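Section 7. Setting Up and Caring for Your Reading Chair

This section applies to the Bretstead padded armchair in all fabric colors. Read it through before you place the chair in its final position. Assembly of the legs is covered in Section 6.

7.1 Choosing a place

1. Pick a level spot on a hard floor or a low-pile rug.
2. Leave 31 inches of clear floor in front of the seat. This is enough to stand up without stepping on anything.
3. Keep the back of the chair away from radiators and heating vents. Direct heat dries out the padding and can open the seams.
4. Place the chair out of direct sun where you can. Light fabrics fade faster than dark ones, and the seat usually fades before the arms.

Note: On tile or polished concrete, fit the felt pads from the Commont floor kit before you move the chair. Lift the chair to move it. Do not drag it by one arm.

7.2 Checking that the chair is level

1. Press down on each front corner of the seat in turn.
2. If the chair rocks, turn it over onto a blanket and tighten all leg bolts a quarter turn.
3. Set it upright and press again.
4. If it still rocks, add one extra felt pad under the short leg.

Caution: Do not use folded paper or cardboard under a leg. It slides on smooth floors.

7.3 Clearing the floor

1. Pick up small items from the floor in front of and beside the chair. Pencils, sticks and other round pieces roll underfoot.
2. Run any cables along the wall and hold them with clips.
3. Put loose parts in a bin with a label on the side.
4. Stand a wastebasket beside or just behind the chair, on the side opposite your reading lamp.

Note: If you keep a side table or stool next to the chair, leave a hand's width between it and the arm so the fabric does not rub.

7.4 Using the seat for books

The seat can hold a book for a short time between readings. For longer storage, use the Mathias wall shelf or any shelf with a flat surface.

1. Check that the cover is clean and dry.
2. Lay the book flat with the front cover up.
3. Slide it back until no part of it hangs over the front edge of the seat.
4. Remove the book before anyone sits down.

Caution: Older cloth bindings, such as a hardcover from 1922, may leave dye on light fabric. Put a sheet of plain paper under the book first.

Hardcover book on the seat of the pink armchair:

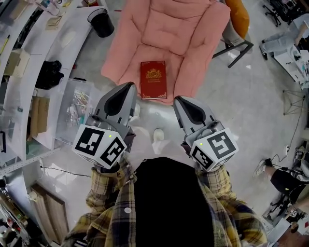
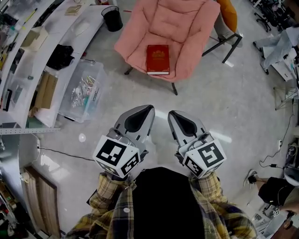 7.5 Cleaning the fabric

1. Vacuum the seat, back and arms with a soft brush. Follow the stitched seams, where crumbs collect.
2. Blot spills with a dry white cloth. Do not rub.
3. For marks that remain, use Itmont fabric cleaner diluted as shown on its label. Test it under the seat first.
4. Let the fabric dry fully before you use the chair.

Caution: Do not use bleach, and do not soak the padding.

7.6 Regular checks

Tighten the leg bolts after the first 7 days and then every March. Replace felt pads when they are worn flat. For spare pads and bolts, see Section 8.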